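Stekard Table Guide, Section 4: Finishing and Caring for the Tabletop

By Védís Ravn
Wed 25 March

Read this section after the legs and crossbar are fitted (Section 3). The top should be upright, level and at room temperature. Leave the paper collars on the legs until the last step.

4.1 Before you start

You will need:
- the Laryea oil sachet from the hardware box
- two lint-free cloths
- a soft brush or a vacuum with a brush head
- a bucket of lukewarm water and mild dish soap

CAUTION: Cloths used with oil can heat up and catch fire if left in a pile. Soak them in water and lay them out flat outdoors to dry before you throw them away.

NOTE: These steps are for oiled tops only. If the label underneath says "L" (lacquered), skip 4.2 and go to 4.3.

4.2 First oiling

1. Clear the table. Lift off lamps, trays and anything with a felt base.

2. Brush the surface in the direction of the grain. Pay attention to the ends, where packing dust collects.

3. Shake the sachet and pour a small pool near the middle of the top. One sachet holds enough for two thin coats.

4. Spread the oil with the first cloth, following the grain. Where the grain curves, curve with it.

5. Wait 25 minutes. Wipe off everything that has not soaked in. Oil left standing turns sticky and has to be scrubbed back.

6. Repeat steps 3 to 5 the next day. Keep the table out of use for 24 hours after the second coat.

4.3 Checking the surface

1. Stand at one end with a window or lamp on the far side and look low across the top. Daylight is best.

2. Look for dull islands, rings or cloth marks. A broad, soft patch of glare is normal on a smooth top, and the grain should still read clearly on either side of it.
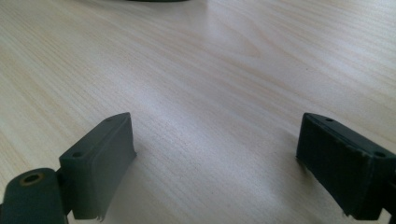
3. Move to the other end and check again. Marks that disappear from one side often show from the other.

4. Rub any dull spot on an oiled top with a dry cloth. If it stays dull, go over it with 600 grit paper, very lightly, and oil that spot again. Do not sand a lacquered top.

4.4 Everyday cleaning

1. Wipe with a damp cloth and dry straight away.

2. Use soap only when needed. No scouring pads, no ammonia.

CAUTION: Do not put hot pans directly on the top.

Comments

tablesaw_mo: Is the Altidar oil all right for the second coat? The shop was out of Laryea.

Védís Ravn: Yes, if it is the clear one. The tinted one will darken the top.

Pernille K: Took around 2 days for the smell to go. Window open helped.

Related
- Stekard bench: fitting the crossbar
- Rollow felt pads: which size
- Spare parts list, sheet 264
- Removing water rings (updated June)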